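Teaching by hand, one cube at a time

April 4, 2020

When I called the woman who runs teaching sessions at Vunus, she was sitting at her kitchen table with a laptop, a game controller and a cup of tea she kept forgetting to drink. She has spent the better part of nine years showing robot arms how to do small things, and she still talks about it the way other people talk about training a puppy.

"You can write the motion out in code, sure," she told me, "but then you move the table a little and you're back where you started. If I show it the job again and again, with the cubes in different spots each time, it has something to learn from."

She started out on a real arm, back when the team shared a bench with the Bakalis project, and in those days she simply took hold of the wrist and pushed it through the motion. Her shoulders remember it well! Since January she has done nearly all of her teaching by remote control, inside a simulator the group calls Stidow.

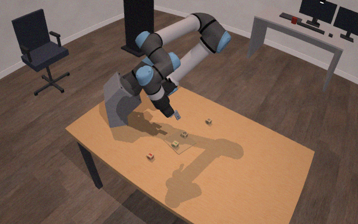 The cube task in Stidow, with the gripper above the table and the square marked on top.

I asked what a beginner gets wrong, and she laughed for quite a while before answering.

"They rush the way down. Everybody does, I did too. You see the cube, you want the cube, and you dive for it. Then the arm learns to dive." She likes her people to pause over the cube, line up the fingers, and only then lower them (she hums while she does this, and apologized for it twice).

The collection for this task stands at 3928 demonstrations, of which 1433 are her own. She misses the feel of the real arm, she said, the little bit of push you get back through your hands when something touches the table. With the controller she has to go by the shadows.

"I watch the shadow of the gripper more than the gripper," she said. "It took me ages to trust it, and now I catch myself doing it with my fork at dinner."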